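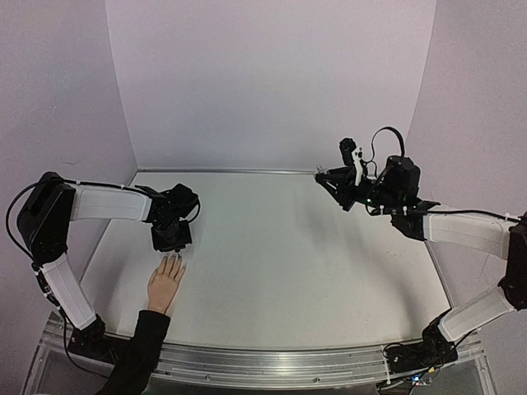

Galleries: Rooms and Surfaces

The pale table, three views

I'll admit I came to this one expecting to dislike it. Every brochure I've been handed lately says that a pale worktable with pale walls around it makes everything easier to see, and the people who write those brochures have clearly never had to wipe one down. Pylyp Chornovol, who did the fitting, swears by the whole arrangement and sent me the catalog pages with his favorite lines underlined. I read them all. I'm still not convinced, but I've come down a notch or two from where I started.

The top

Ridis calls this finish "quiet white," and it's off-white to me. Matte, which I do like. The catalog says it hides dust. It doesn't. There are gray specks and dust on it plain enough, and a dark sleeve lying across it makes the surface look paler still. Pylyp's answer is that a glossy top would be worse. Probably so, but that isn't what the catalog promised.

The aluminum rail along the front edge is the part I'd keep. It has grooved channels, and grooves collect crumbs, glitter and whatever else you drop, so I'd want a stiff brush within reach. The thin metal strip at the back is a better idea than the usual bead of caulk, which goes yellow on me every time.

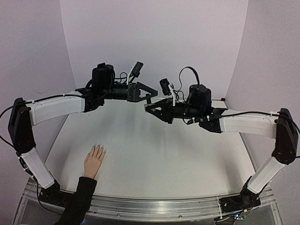
The walls

Three panels, pale lavender-gray, blank all over. Wotel lists the color under "focus tones" and claims it rests the eyes. I've painted 3 rooms in colors that were supposed to do something for me and mostly they needed a second coat. As a plain backdrop for black hardware I can't fault it, and the side panels angle outward toward the front, so you don't feel boxed in from where you'd stand. I'd have put a shelf on one of them. Pylyp would not hear of a shelf.

What bothers me is the seams. Sales sheets talk about seams as if they vanish once the panels are up, and they never do. You can follow every one of these with your eye.

The glitter bottle

Clear plastic, silver flecks, squared off with molded ridges, and no cap. I have strong feelings about glitter with no cap. The Darwish craft guide will tell you that a bottle like this is a cheap, cheerful test of how a surface handles small bright things, and I suppose it is, though I'd rather somebody else ran the test on somebody else's floor. 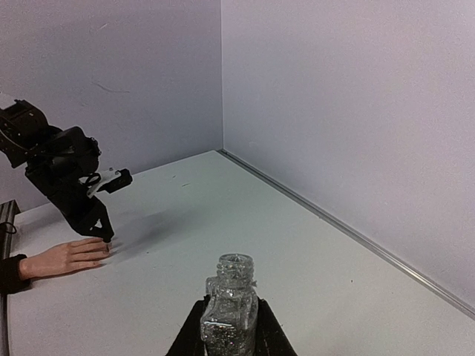 Pylyp says a damp cloth picks up the lot in 5 minutes. I've heard the same about sand, dog hair and pine needles. My own method is tape wrapped sticky side out around the hand, then the cloth, then the tape again a few hours later when the rest has turned up.

Would I put in a table like this at home? Maybe the rail. The Istden top in my own back room is brown, scratched and ugly, and it has never once shown me a speck of anything.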